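Notes from a Lab Tour: What a Food Hub Ought to Ask Before It Buys a Robot

Posted November 11, 2023, under Visits

I have been promising for months to write up our day out at Drakau, and I keep being stopped at the packing shed by people who want to know whether we are getting a robot or not. The short version is not yet, and possibly not for a good while, but it was a wonderful day and I came home with eleven pages of notes, most of them about money.

For those who haven't followed along, our food hub applied in July for a small equipment grant to take some of the load off the packing line. We fill family boxes and carry bags with fruit and veg, and when things are busy the repetitive lifting is hard on everybody's wrists and shoulders (mine included, and I only help out on the long shifts!). Parveen Memon, who manages our purchasing, had been collecting brochures since last winter and had reached the point where every machine looked marvellous and none of them had a proper price beside it. So when Drakau advertised a visitors' day at their handling lab, with suppliers on hand to answer questions, she booked two seats and I drove.

It was a long drive, and we stopped for a meat pie I regretted, but we were there in time for the first session. The welcome was lovely. There was decent coffee, a table of name tags and a very patient young woman who had worked out a route for each group so that we weren't all standing in the same doorway. Ours began upstairs with the work cells and finished in the meeting room with the suppliers, and I was glad of the order, as it gave us something to ask about.

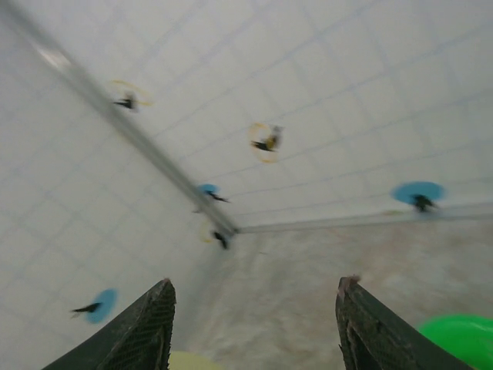

IN THE WORK CELLS

Parveen's first question was about the fingers. She has bought enough knives, crates and trolley wheels in her life to know that the part that touches the work is the part you end up buying again. Look at the tips on this pair, with their scuffed edges and the worn spot on the right-hand one, and you will see why she asked. The gentleman from Gretesov, who supply grippers, took the question very well. Fingers are a consumable, he said, and a buyer should put them in the running costs from the first year and keep spares on the shelf. His price was $60 a finger for the plain sort, and he suggested we treat a pair as something we would replace on a schedule, as we do with the blades on the bean slicer.

I had pencilled in nothing at all for fingers. Our draft budget had a line for the arm, a line for delivery and then a rather hopeful line that said "sundries".

We talked for a good while about what else tends to go missing from a first budget. Installation was one, and so was the electrical work, which in our old building would not be small. Training was another. The Drakau people were firm that at least two of your own staff should be trained, in case one is on holiday or moves to the coast, and that the hours they spend learning should be costed as hours. Parveen wrote that down and underlined it. We tend to pretend that training happens by magic between morning tea and lunch.

Then there was floor space. I had measured our bay before we left and was quite pleased with myself, but I had measured only for the machine. You also need room for a person to get in and clean, room for the crates coming in and going out, and a clear spot to stand and watch. Once all that was chalked out on the floor at Drakau, with a tape measure borrowed from the woman beside me, we could see that our bay would be a squeeze unless the old label printer found another home.

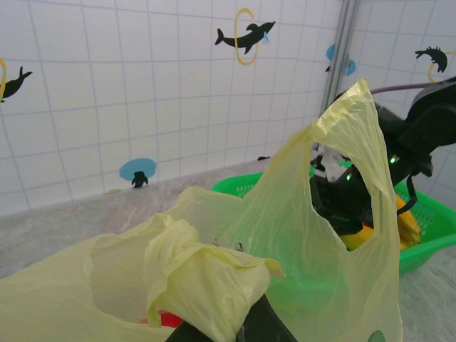

Bags were the subject I had been itching to raise, as they make up the greater part of what we send out and the brochures hardly mention them. Every one of Parveen's brochures shows a nice stiff carton, square to the belt and open at the top like a baby bird. A thin plastic bag is a different animal, and you can see as much in the way this yellow one creases and folds over itself, with one handle loop standing up in a tall arch and the gripper reaching in through it. The bananas in the green basket are just the kind of stock we handle too, and I would like a supplier to quote on that job and put it in writing. The Gretesov man agreed that soft packaging should be named in any request for quotation, along with the actual bag, the actual fruit and the weight you expect to put in. He advised us to post a bundle of our own bags to each supplier. It seems such an obvious thing, and we had never thought of it.

After lunch (excellent sandwiches, and a lemon slice I would drive back for) we sat down with the two other firms. Ditex lease equipment as well as selling it, and they were very open with their figures. A small arm on their lease comes to $505 a month, with servicing included, and fingers and fittings charged on top. The minimum term is what gave us pause, as our busy season doesn't run all year and we would be paying through the quiet months as well. Sombatkul do something I hadn't known existed, a paid trial. You send your goods, they set up the job in their own workshop, and you get a written report with the timings and the failures included. The fee is up to $1000 depending on how awkward the job is, and I suspect ours would be near the top.

Parveen was very taken with that. On the way home she talked it through all over again, and by the time we reached the bridge she had more or less persuaded me that the trial should come first, before any lease and certainly before any purchase. If the report is poor we will have spent a modest sum and can put the rest of the grant toward the height-adjustable benches, which the packers have been asking for anyway and which would do their shoulders good straight away.

A few practical matters for anyone from another hub who is thinking of going. Wear flat, closed shoes, as you will be on your feet most of the morning. Take your floor plan on paper. Bring your questions written down and ask every supplier the same ones, as we forgot to ask Ditex about spare parts and have had to ring them since. Parking is at the rear, past the loading dock, and the sign is easy to miss (we went around the block).

Parveen is drafting the request for quotation now and would welcome a second pair of eyes from anyone who has bought machinery before. The draft is in the blue folder in the office. I have also left a box beside it for sample bags, one of each size we use, handles intact please.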